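3.2 The play kitchen and where things end up

We picked a toy kitchen because everybody already knows how a kitchen is supposed to work. Ours has been at the Vesby site since May, and I've grown pretty fond of it! The chore we care about in this section is putting small things away on a tiny counter (harder to define than it sounds, as you'll see).

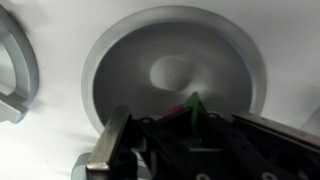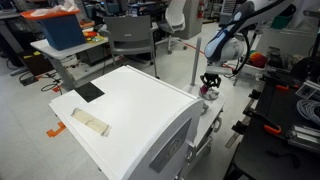
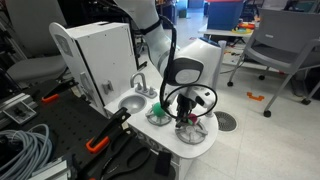
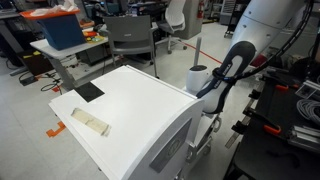

Figure 6. The play kitchen and the room it stands in, four views. The third shows the sink, faucet and both burners.

The counter gives us three obvious spots to talk about: the round sink and the two gray burners. In the third view of Figure 6 there's a green ball on the left burner, so in our notes that burner counts as "taken" – we didn't want to argue over whether a ball is food. The sink is scored separately, and anything inside the rim is in, even if it's leaning.

We wrote up 210 layouts this way, using the Zudness sheet with one small change. The original sheet treats the two burners as a single "stove," and I really think that loses something. People at home care which burner the pot is on! Splitting them gave us 48 layouts that the old sheet would have lumped together with a neighbor.

What we still haven't settled is the counter space between the sink and the left burner. Two of us call it part of the stove and one calls it plain counter. For the tables in Section 4 it's plain counter – the Ankrah scores use the same rule, so the two sets can be read side by side.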